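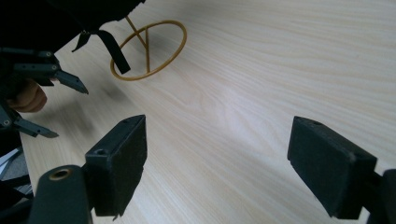 Falgate began taking orders on February 18, 2021 for a pair of hand-held grippers that it says will let any small shop record training data for a robot arm. The kit costs $2,170, with a further $255 a year for the Rilley software. Falgate promises 90 usable recordings in an afternoon. Maybe so, but the job on the table is a thin tan ring on bare wood, with a person's fingers curled around one of the grippers. A stockroom shelf is a harder test – and Falgate has published no results from one.

Cyril Lambert, who runs the packing line at Clegg, tried the kit in November and kept roughly 70 recordings. "The grippers are fine," he said. "I still don't have a robot that packs a box." The arm is sold separately.

Comments

gulari_fan: So it's two grabbers and a subscription?

Petra M: Does the yearly fee cover both grippers? The order page doesn't say.

We use cookies to remember your settings. Accept | Manage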